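Search this site
Enter keywords
Go

When the left arm stopped listening

July
By the Westa newsroom staff

Ginette Deschamps keeps the fault log for the two-arm cells at Bramex, a contract automation shop that builds small handling stations for electronics refurbishers. Entry 444 takes up three pages. It concerns a cell called Nevness, and a stop command that reached one arm and missed the other.

"The right arm stopped on the command. The left arm kept going for 575 milliseconds," she said. "In that time it covered 60 millimeters and put a fingertip into the back of a router. The router cracked. The arm was fine."

The damage came to one plastic housing. Deschamps logged it as a safety matter all the same, and took the cell out of service that afternoon.

"People ask why I shut it down over a piece of scrap plastic. The cell has one stop function. The drawing says that function acts on both arms. For half a second it acted on one. I don't care what the gripper hit."

The two arms in Nevness share a mounting rail but each has its own controller board below it. A supervisor program on a separate computer sends both boards their targets and watches the joint currents. If either arm draws more current than its limit, the supervisor is supposed to tell both boards to hold position. The hardware emergency stop is separate. It cuts motor power directly and worked correctly every time it was tested, including on the day of the fault.

"I want that written down clearly, as the first version of the rumor had the red button failing," Deschamps said. "The red button was never pressed. It was the software hold that came late."

Finding the cause took her nine working days, and most of that went into making the fault happen again. The team ran the same pick sequence with foam blocks in place of real units and forced an overcurrent by hand from the supervisor. It held correctly on the first 18 tries. On try 19 the left arm ran on.

"Once you have it on a recording, you are most of the way there. The hold message to the left board went out on time. It sat in a queue behind a batch of position targets. The board read them in order, did what each one told it to do, then got to the hold and held. It was a very obedient failure."

The queue was meant to be one message deep. A change made in the spring, to smooth out the motion of the left arm, had allowed it to grow. The right board was still on the older firmware and had no queue to speak of. The change had been reviewed, and Deschamps was one of the reviewers.

"I read it as a motion change. It was described as a motion change, and the motion did get better. I didn't ask what it did to the hold. My name is on that review and I put it in the report."

A second problem came up during the search. The cable to the left board had a connector that had worked partly loose, and the link was dropping messages and sending them again. Each resend let the queue get a little longer. With a good connector the delay was too short for anyone to see.

"So for weeks we had a fault that was there on every run and mostly invisible. Then a connector backs out by a millimeter and you can see it from across the room."

The repair has three parts. Hold messages now travel on their own channel and are read before anything else. Each board also runs a timer, and if it hears nothing from the supervisor within the set time it holds by itself. The connectors on both sides were replaced with a locking type. Both boards run the same firmware version, and the supervisor refuses to start if the versions differ.

Deschamps considers the timer the most useful of these. "The other fixes depend on a message arriving. The timer depends on a message failing to arrive. You want one of each."

She was less satisfied with the current limits. They had been set high to keep the arms from tripping on stiff cables and snug connectors, and a finger pushing on a thin plastic housing draws very little. She has lowered them for the closing part of each grasp. Rocha, the refurbisher that ordered the cell, was told to expect more false trips and agreed to that in writing.

"They asked how many more. I said I would tell them after they had run it. I wasn't going to guess for a contract."

The cell went back to mixed work after the foam block runs: network gear, power adapters, loose cables. Deschamps prefers this to a clean test piece. Cables shift when pulled, and they load the gripper in directions that the test blocks never did.

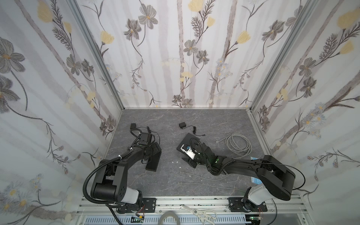 What changed in the procedure

Any change to arm firmware at Bramex now requires a timed stop test on both arms, whatever the change is said to be for. The test is run with the arms moving at full working speed, and the two stopping times are recorded side by side. If they differ by more than the agreed margin, the cell stays down.

Connector checks have been added to the weekly sheet. The person doing the check pulls on each one by hand with the power off and signs for it.

Deschamps has also asked for the supervisor to log the age of every message when a board reads it, so that a growing queue shows up as a number before it shows up as motion. That work had not been scheduled when we spoke. Entry 444 remains open until it is done.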